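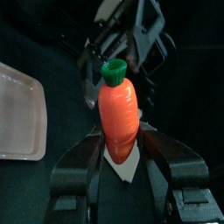
The school lunch survey closed in December with 229 families replying, which beats last year by a margin I would call comfortable if last year had not been the year we mailed the forms to the wrong town. We asked what children eat, what they say they eat, and what comes home in the box. Carrots won the second question easily and the third one too. The toy kind, bright orange with a stubby green top, still looks shinier than anything our supplier has sent us, and I have raised this with the supplier.

Money first, as I know that is the page you turn to. Of the second installment we have spent $3,222 on kitchen hours and $1,973 on produce. The produce line is under budget. The kitchen line is over it, for the simple reason that vegetables arrive whole and children prefer them otherwise. Raed Tannous has redone the staffing plan so that peeling happens before 9 a.m., when the sinks are free and tempers are good. He expects the two lines to meet by spring. I expect them to wave at each other from across the street.

Menus. The soup days are working. Lentil was finished at both schools, and the tomato one had to be rationed after the fifth graders discovered seconds. The bean salad was a mistake and has been retired with full honors. We promised you four new dishes in this period and delivered three, unless you count the bean salad, and I would take it as a kindness if you did. 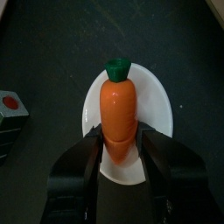

Carrot, toy, served whole on a white oval plate.

Tasting sessions went ahead at the Baidoo Street school and, after a false start with the keys, at the annex. Mererid Lloyd ran both. Her method is to let the children name the dish before they try it, and so the braised cabbage is now Swamp Ribbon on the printed menu -- parents have written in, mostly in favor. We ordered 100 tasting cards and ran out at the second session. More are on order, on thicker stock, as the first batch did not get along with soup.

What is late: the fridge for the annex. The dealer has given us three delivery dates, each with great confidence. Until it comes we are driving the milk over every morning, and the mileage is in the transport line under "milk," where I hope it will not alarm anyone.

For the next period we need your approval to move the unspent produce money into kitchen hours. The form is attached, signed in the two places where it asks and in one where it doesn't.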